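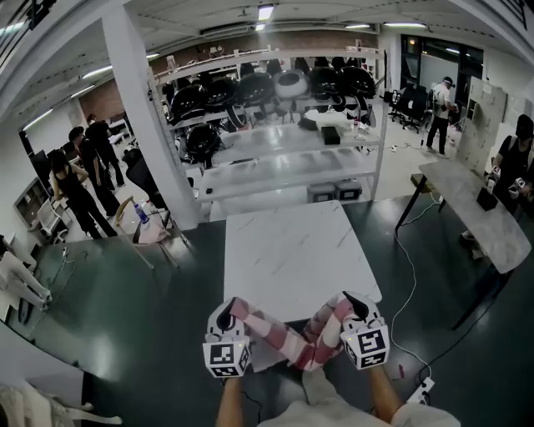
Checked cloth, both grippers, white table.

Rule 4 said the cloth had to leave the table by two corners. It did not say which two. I had been at Wirico long enough to know that whoever wrote Rule 4 had never folded anything.

"It's about consistency," said the floor lead, who had come over from Barta with the rule book under her arm. There were 62 rules in it. Rule 9 was no cables across a walking path, and she stepped over one to tell me so.

I pinched, lifted, laid it down again. Pink squares, red squares. By afternoon I had stopped seeing a cloth at all.

The standard was called Pindby, after the town where they'd agreed on it. A fold done to Pindby was a good fold. A fold done any other way went in the bin, even if it came out neater, and mine often did. My grandmother could do a fitted sheet in the dark and she would have failed on Rule 4, Rule 11 and the whole section on elbows.

"And the robot learns from this?" I asked.

"From the compliant ones."

"So it'll fold like the rule book."

"It'll fold like you," she said, "following the rule book."

I didn't see the difference, but she wrote something down – my colour code, probably – and moved along to the next table.

On cloth 207 I took it by the wrong corner, the way I do at home. I waited for someone to call it. The sheet came back from Stodon in December with a tick beside it.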